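Two Arms and a Pile of Red Bags: My Visit to Clirmont

Posted Mar 14, 2020

I've been buying drawstring bags from Clirmont for my little gift shop for years, and I had never once seen where they get folded. So when they opened the doors to customers I signed up the same evening, put on sensible shoes and drove over to Maldonado with a thermos of coffee and far too many questions.

Our guide was Yeison Castaño, who started on the packing floor and now looks after the new folding project. He took us in groups of nine. The first stop was the old way of doing things, a row of standing benches where people smooth, fold and stack by hand. They are so fast! I asked one woman if I could try and my bag came out looking like a used napkin.

Then we got to the part I'd come for. Clirmont is teaching a pair of robot arms to handle the soft goods, and a lot of that happens in simulation, with the table and the arms and the bag all modeled on the computer. I figured it would look like an old video game, but you can see the weave in the red fabric, and the way the white material bunches up when the gripper pinches it made me want to reach over and straighten it out.
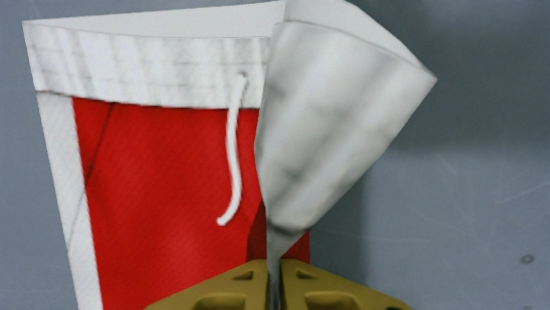
Why bags are hard

Yeison says boxes are easy and cloth is a headache. A box stays the shape you left it. A bag has a hem, a cord, two layers that slide over each other, and it never lands the same way twice. Their system (they call it Muma, and I forgot to ask why) spends its time on exactly the fiddly stuff, getting hold of one edge and laying it down flat. They had logged 2,686 practice runs by the time we visited, and plenty of those were flops. I liked that he told us so.
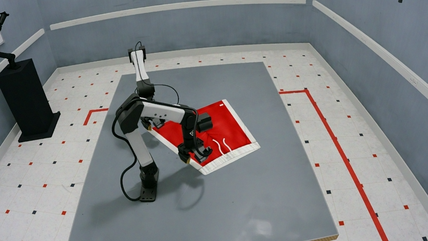 What I really wanted to know was how the folks at the benches feel about all this. Zohreh Daneshvar has folded there long enough to have sore wrists to show for it, and she was pretty frank with me over the cookies. She was worried at first. Her hours haven't changed, but her day has: she spends four mornings a month with the engineers, showing them how she finds a corner by feel and which folds customers send back. She likes that part a lot. She'd also like it in writing what happens to the bench jobs once the arms are up to speed, and so far she's only had friendly answers. 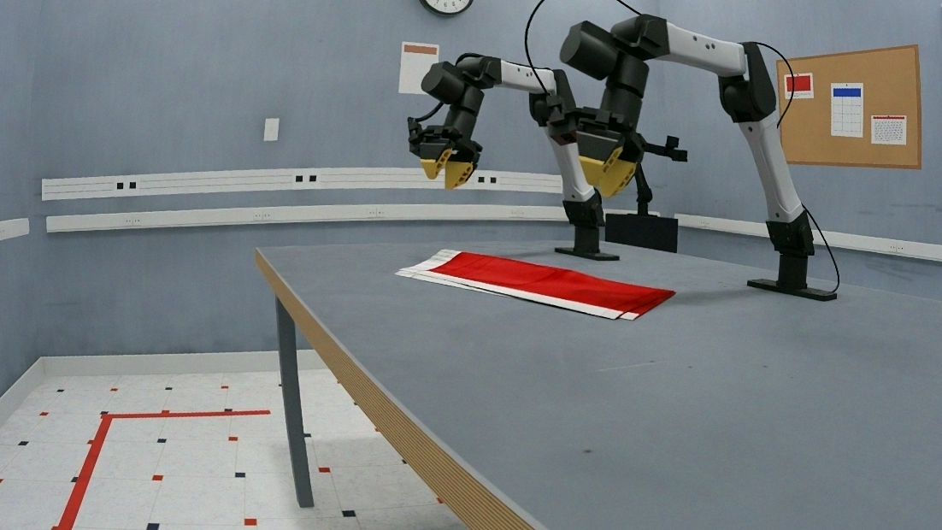

I asked Yeison about that on the way out and he didn't dodge. The plan is to start with the plain bags in July and keep the gift sets on the benches, with the same people checking everything before it ships. Past that he couldn't promise. A man in our group from Fakent, who runs a laundry line, said they'd had the same talk at his place and the training hours were what settled people down.

I came home with an order for 50 red ones and a much neater way of tucking in the cords, courtesy of Zohreh. If they do another open day, go, and wear a sweater, because that packing floor is chilly!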